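Grorkmont Block Set - README

Welcome, and thank you for opening this file before opening anything else. Grorkmont is a collection of notes, measurements and pictures of small colored plastic blocks laid out on a wooden board. It started as a sorting activity for young children and grew, the way these things do, into something we thought other people might like to borrow. Teachers have used it to make worksheets, a puzzle maker has used it to plan a shape tray, and one of us uses it mostly to settle arguments over which yellow is the right yellow.

The current release has 600 layouts and 3,795 written placement notes. We add to it when there is time, so please check the change list at the bottom if your numbers don't match ours.

What is in the set

Each layout is a handful of blocks put down on the board in some arrangement, with a picture and a short text note to go with it. The notes give the color of each block first and the shape second, always in that order, and always in plain words. So you will find "green cylinder" and "blue cube" and never "emerald disc." We did try fancier names in the first draft and had to go back and fix every one of them, which took most of a June.

The colors are red, yellow, green and blue. Shapes include cylinders, cubes, triangular prisms, hexagonal prisms and star-shaped prisms. A star lying flat is still written down as a star, and a triangular prism is a triangular prism whichever face it rests on - we know some people would call it a roof or a wedge, and children nearly always call it a roof, but the notes stick with the one name.

The board and the table

We use a maple board made of several planks joined lengthwise. It has a wavy grain with darker streaks and some small knots, and we are fond of it. A plain white sheet would have been simpler for anyone who wants to cut the blocks out of the background, and we have had letters on the subject (kind ones, mostly). But the warm pale wood shows off all four colors nicely, and the blocks feel more like things you could pick up. Underneath is a blue metal table with round holes in a regular grid. Please keep the table in mind if you are picking out blue by color alone, as your blue cube may suddenly seem to have a very large cousin.

How a layout is put together

The blocks usually go down loosely, with space between them. We like a cluster on one side and a few stragglers on the other, as you would find on a playroom floor. Blocks of the same color are sometimes neighbors and sometimes strangers. Turning a cube so that a corner faces forward is encouraged, because three faces in three different shades make a lovely little lesson in light, and the same goes for cylinders, where the round top often comes out paler than the side.

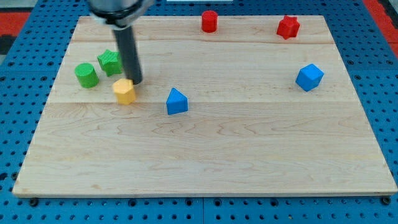

Reading the notes

Left and right always mean left and right as you look at the picture. "Far" means toward the back edge of the board and "near" means toward the front edge, where the strip of end grain shows. If one block is partly tucked behind something, the note says "partly hidden" and still gives the full shape. Where two of us disagreed on a position, both versions are kept, separated by a slash. It looks a bit untidy, but we would sooner have you see the disagreement.

The folder names Buller and Wutico refer to the two halves of the set. Buller has the simpler layouts and is the better place to begin with small children. Wutico is for matching games and has more mixed shapes. The Mohammed folder holds 14 printable cards, made for a classroom that asked for larger type.

Known problems

Shadows are soft but they are there, and a shadow beside a dark block can make it look wider than it is. The ridged tops on some of the blocks catch the light and may look striped. Early notes used "hexagon" where they should have said "hexagonal prism," and we may not have caught them all.

Using it

You are welcome to print, trim, laminate and share anything in the set for teaching or play. Please leave this README in the folder when you pass it along. We cap the full download at 2,000 files to keep it manageable on older school computers.

Changes

Latest: cards added, star shapes renamed throughout, two duplicate layouts removed from Buller.
Before that: board section rewritten, spelling fixed in the Wutico notes.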